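**Skustby closes the winter series**

Folk-rock quartet Skustby plays the Sotelo on Friday, the last show in our winter series. Singer Fredy Nina started the band in 2000, and the set will draw on all five albums, including the whole first side of *Grirker*. Doors open at 7.
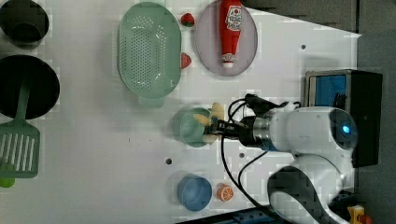

*Toy banana, green cup and colander on a white tabletop.*

Opening the night is Flekside, a fiddle and guitar duo making their first trip to the Sotelo. They play for 30 minutes, and Skustby follows after a short break.

Tickets are $20 at the box office or by phone. Balcony seats are sold out, but 63 seats remain on the main floor. Parking behind the hall is free after 6.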